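Lenalach Path - Common Questions

Is the path paved?
Yes, it is asphalt from end to end. It is narrow, so please keep right and pass in single file.

Can I walk it after rain?
Yes. Watch for leaves along the edges - they get slick.

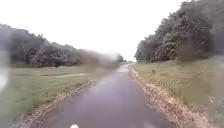
When are the leaves cleared?
Twice in the fall, and once more in December. Crews rake them off the grass as well.

Who do I call about a fallen branch?
Szu-yu Choi at the Hulum parks office, before 6 p.m.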